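A responsável pela oficina da Hilera recebe-nos junto à bancada de madeira clara. «O tampo risca-se, e isso não me preocupa», diz. «Lixa-se em agosto, grão 100, e leva 2 demãos de óleo.»

As paredes têm lírios de contorno branco sobre laranja-avermelhado. O padrão veio da Ojeda. «Pedi um fundo que não fosse cinzento.»

Sobre a arrumação é mais breve: «Cabos no cesto preto, suspenso na calha. O que fica no tampo volta ao lugar no fim do turno.»

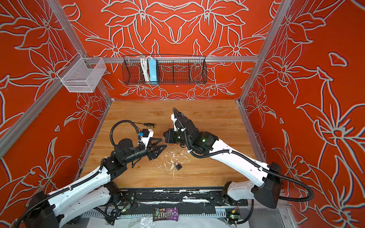 O cesto de rede branca ficou na parede lateral. «Prefiro rede a caixa fechada. Vê-se o que falta.»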